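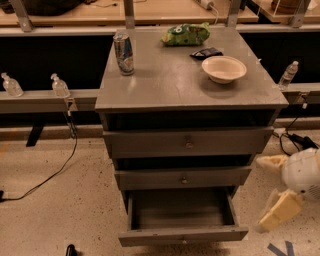
How many drawers does a small cabinet need before it earns its spot on the floor? Three, if you're willing to keep one of them empty, and I say that as somebody who has read far too much advice telling me to buy a bigger one.

I've been sceptical about the whole "drop zone" idea for years. You know the pitch. You put a little piece of furniture near where people walk past, they put their things in it, and the rest of the house stays clear. My experience has been that people put their things on it. The top of anything at hip height is a magnet and no amount of drawer space underneath will change that.

The grey cabinet is a fair test. It's painted wood, matte, a bit scuffed on top, with an open cubby and then the drawers with their little round knobs. On it: a drink can, a scrunched-up green snack bag, a flat black thing that might be a wallet, and a white bowl. The bottom drawer is open and there's nothing in it. So much for storage being the problem.

Thaís Moura, who got me onto this topic in the first place, says the bowl is the answer. Her theory is that you give people one bowl and everything small goes into it, keys and coins and so on. I'd like to believe her. But that black thing is sitting behind the bowl, which rather sums up my feelings on bowls.

I tried her method properly back in February. I wrote down what I'd do (empty the top every night, bowl for small stuff, rubbish straight to the bin) and I stuck to it for 9 days. Then I had a cold, and by the time I got over it there was a pile of mail, two mugs and a bike light. Was that the bowl's fault? Probably not. I still don't think it helped.

What did help, a bit, was moving the bin. We had it around the corner, maybe six steps away, and that was enough for every wrapper to get parked instead of thrown out. Now it's within arm's reach. Same for the recycling. I wouldn't call it a system and I'm not selling a course on it.

Drawers are another matter. Necati Kozan commented on my last post that low drawers are wasted on adults, and I laughed, then checked, and he has a point. The bottom one in ours held a phone book and a tube of dried-out glue. You have to crouch to use it, and the front comes down so close to the floor that it's a nuisance to sweep near when it's been left open. I'd put things in there that come out twice a year. Spare globes, picture hooks, the good tape measure. Daily things go in the top drawer or they go nowhere.

While I'm grumbling: drawer faces that don't quite line up. I've read that you can fix this in ten minutes with a bit of candle wax and a screwdriver. I've spent a good deal longer than that and mine still look like bad teeth. If they open and shut I'd leave them alone.

I did price a replacement. Pakatow has a hallway unit at $715, with soft-close drawers and a "catch-all tray" on top, meaning they've moulded a place for the clutter and charged you for it. The second-hand shop in Luretthorpe had a plain three-drawer one for $85 and a tin of grey paint would cover whatever colour it used to be. I bought neither. The one we have is fine, and a nicer cabinet would have the same snack bag on it by dinnertime.

The water bottles are a separate headache. Half-finished ones gather on any ledge going, and a rail behind a cabinet counts as a ledge. Everybody's sure theirs is the one on the left. I've been told to write names on them in marker. Jummai Abubakar does this with her kids and reckons it works, though she also admits she's the one who does the writing and the pouring out. I'd sooner tip the lot on the garden and start again.

I'm giving the empty drawer another month to see if anything useful ends up in there. So far I've put in one roll of packing tape and taken it out again to use on a parcel.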